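Adult Evening Skills Program, Luneck Center
Progress report to the Serex Fund, second reporting period

Enrollment for the period closed at 405, against a planned 380. Attendance in the introductory programming course averaged 74 percent. The Dronitz site opened in December with two evening groups, both starting at 6:30 p.m.

The lending shelf is now cataloged and holds 859 titles. Programming and bookkeeping texts are borrowed most. Loans run three weeks with one renewal. Replacement costs were charged to budget line 4 and remain within the approved amount.

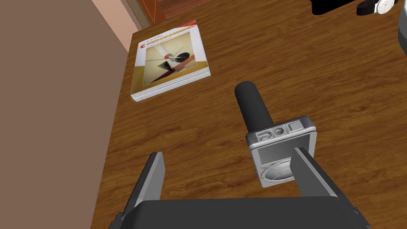
Arif Bhattacharjee replied to the draft of this report that three weeks is too short for anyone working through a programming text with exercises, and asked that the loan period match the ten-week course. The change is under review. It would require extra copies of the core texts, and a quote has been requested from Sivakumar Books.

Outstanding items: the second instructor contract at Dronitz is unsigned, and the heating repair in Room B has been moved to the next period. No change to the total grant amount is requested.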